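The mending table is back at the Letari hall this Saturday, and we couldn't be happier to see it! Riku Kamata has put out the big white foam board again, and people are welcome to bring along the little things that live in pockets and on shelves, from keychains on their braided straps to the odd white bowl with a jagged rim.

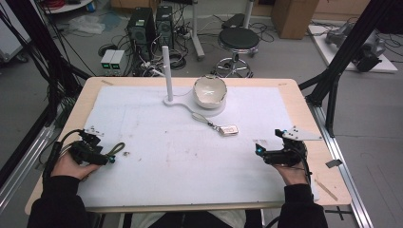

What should you do with tiny screws and other loose bits?

Keep them together in one small pile on the board, well away from the edge, and leave them there until your piece is finished.

The board has picked up its share of smudges and specks, and a few dashes of orange and blue as well, and Riku (bless him) says he is in no hurry to replace it while there's still so much good white space left to work on.

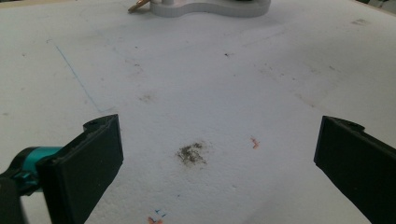 ## Coming along

Doors open at 2 and we finish at 7. There are 49 places, so do drop a note in at the front desk.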